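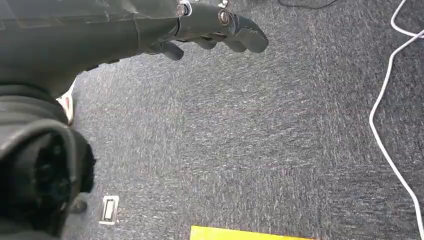
Last changed October 22, 2019 by Arash Tabrizi

Home | Posts | Work stuff | Bikes | Contact

The hand, week three

Quick one, on lunch, sandwich in the other hand.

So the new one is up and running at the Todmont office. Dark gray, big forearm, fingers with real hinges in them, knuckles and all. White cable still lying on the carpet, yes I know. I've asked for a cable cover. I've asked in writing.

For anyone who hasn't read the older posts: I do returns for Pakzad. Hearing aids, chargers, the little remotes people lose behind the couch. They come in, we open them, sort them, decide what gets fixed and what gets scrapped. There were 29 of us on returns when I started. Still 29, for now. Everybody asks me that first so there you go.

What the hand does is pickup and sort. Envelope from the bin, onto the tray, tray to the right person. Steritz did the setup and they want it at 100 envelopes an hour by November. It does 50 on a good morning. Padded ones fine. The thin slippery ones, not so fine. It sort of pats at them.

What changed for me. My wrists feel better, I'll say that first. I used to go home and not be able to open a jar. Second thing, I talk less. We used to walk the bins over to each other and that was where you found out whose kid was sick, who was leaving, which customer had sent back the same charger four times. Now the tray shows up and you stay in your chair. Went a whole morning last week without saying a word to Hamasano side (they share our floor, they do the warranty calls) and did'nt notice till lunch.

Also the job is harder now, in a way I can't get my manager to see. The easy part was the rest. You'd sort for a while and your head would cool off, then you'd do a tricky one. Take out the sorting and it's tricky ones all day. Same pay. Same number of breaks. I brought it up in the meeting and got "that's good feedback", so we'll see.

Four of us got picked to train on it, me included. Two days of slides, then you stand next to it and learn the stop button and how to clear a jam. I liked that part more than I expected. The fingers hang half curled when it's waiting, and you start to read it a bit, like you would a coworker who is about to reach for the stapler. There's a small pay bump for it but only if they keep the program past the trial. They havent said how long the trial is.

Not mad about it. Not thrilled. I want the rest of the crew trained too, not only four, and I want it on paper what happens to the folks who don't want to be. That's my whole list.

Ok, back in five. More when the November numbers come out, if I'm allowed to post them

Recent posts
The hand, week one
Why I asked for a different chair
Todmont parking, again
Rear derailleur, solved (I think)
Two days of slides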